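Looking after paperback novels at home
Tips for shelves, spines and damp pages

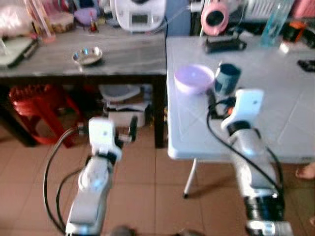

Photo: Hiba Nasrallah / Fotari

Paperbacks are cheap to buy and easy to ruin. Most of the damage happens on the shelf, so start there.

Keep shelves away from outside walls if you can. If you can't, leave a gap of 5 cm behind the books so air can move. Sunlight fades red and orange spines first – a thriller can lose its title in one summer.

Stand books upright and fairly snug. You should be able to pull one out by the middle of the spine without dragging its neighbours along. Very thick novels are better lying flat, no more than four to a pile.

If a book gets damp, stand it on end with the pages fanned and put kitchen paper between every 12 pages or so. Change the paper when it feels wet. Don't use a hairdryer, as it makes the pages ripple.

For a musty smell, put the book in a lidded box with an open dish of bicarbonate of soda and leave it for a week. Keep the powder off the pages.

Loose pages can go back in with a thin line of PVA along the inner edge. Slip baking paper either side, close the book and weigh it down overnight. Sticky tape turns yellow and takes the print with it.

Dust the top edges twice a year with a soft, dry paintbrush, holding the book shut and brushing away from the spine.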